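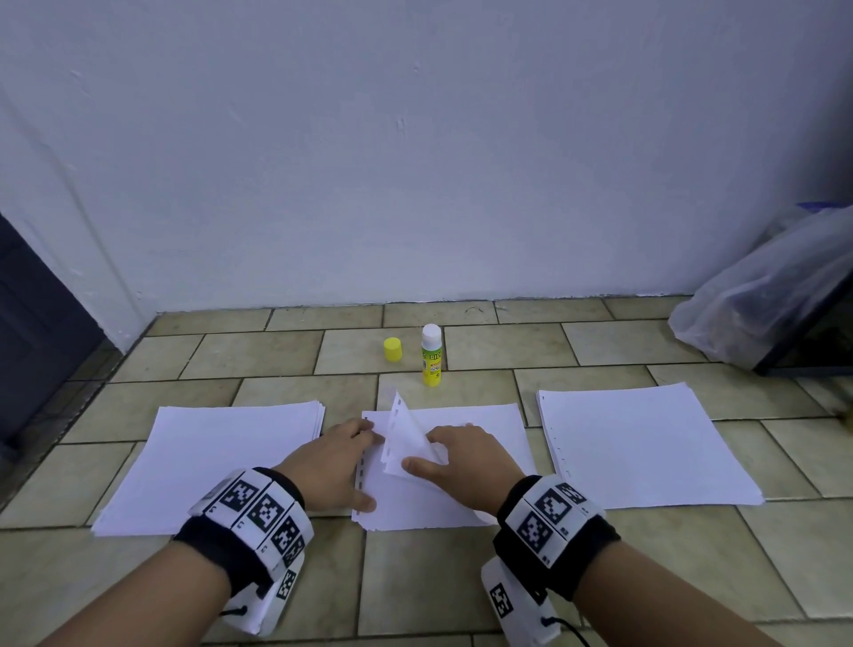 Starkon wrist bands for recording hand work - worth £176 or not?

Posted by Anju Rajput

Hi all, hoping someone has used these. I do paid recording work at home for a firm that trains robot arms (camera on the head, marker bands on the wrists, you get on with an ordinary job and they use the recording to teach the arm where hands go). Up to now I've had their loan kit, but it's going back in June and they say we can carry on if we buy our own. The one they point everybody at is the Starkon pair, £176 with the cables. Leltent do a cheaper pair but I can't find a single review of them.

My jobs are nearly all paper. Sorting, folding, gluing, sheets in piles, and I do it on the floor as my table is far too small. The loan bands are quite thick and I catch the edge of a pile with them more than I'd like. So what I want to know is: are the Starkon ones any slimmer, do the markers stay readable with your hands flat on the floor, and does the cable get in the way? I don't want to spend that and then have half my recordings sent back!
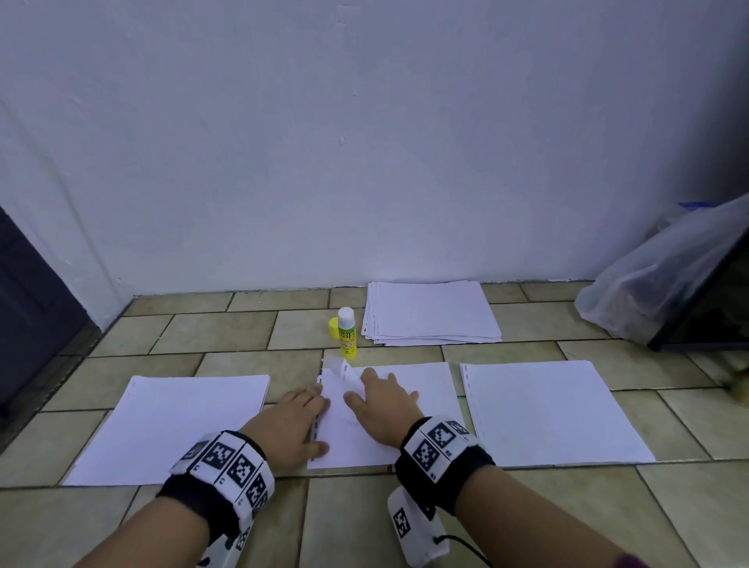
I should also say I have fairly small wrists, and I wear long sleeves most of the year. With the loan kit I have to keep shoving my cuffs back up or they creep down towards the markers. If there's a knack to that I'd love to hear it.

Makis Galanis

I've had the Starkon pair for 28 sessions now and mostly paper too, so I can help a bit. Slimmer, no. They're padded fabric with a strap and you do know you're wearing them. I still brush the left-hand pile with my wrist if I put it too close, so I leave a good gap on that side and pull the working sheet in towards the middle.

Reading the markers flat on the floor is fine - that's where they do best, I'd say. Where I lose them is when I turn my hand palm up to pick something off a pile. Their software flags it straight after the session, so you can do that bit again while everything is still laid out. I had 2 sent back in total and both were my own fault for sitting with my back to the window.

The cable is the annoying part. Let it drop towards your knees and don't route it up the sleeve, I tried that and it tugged every time I reached for the glue. For small wrists, do the strap up over bare skin and then push the sleeve back behind it, not under. My wife has thin wrists and it holds on her.

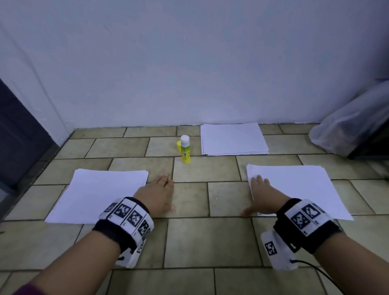
Palms down between folds, paper in piles and the glue stick out of the way by the wall.

One more thing, do the calibration again if you move from table to floor. It takes a minute and the instructions skip over it completely. Would I pay £176 again? Yes, if you're doing this every week. For the odd afternoon I'd ask your firm whether they'd let you hire.

Pivuvach

had the leltent ones. strap went after 6 weeks, they did refund me but postage was mine. markers were ok. get the starkon

Anju Rajput

Thank you both, that's really helpful, especially about the sleeves! I'll ask about hiring first and order the Starkon pair if they say no. Makis, did you buy direct or through Awasthi? They seem to be the only shop with them in stock.

Makis Galanis

Awasthi, yes. Came well packed, but check you've got both cables before you bin the box. Mine had one missing and they posted it on.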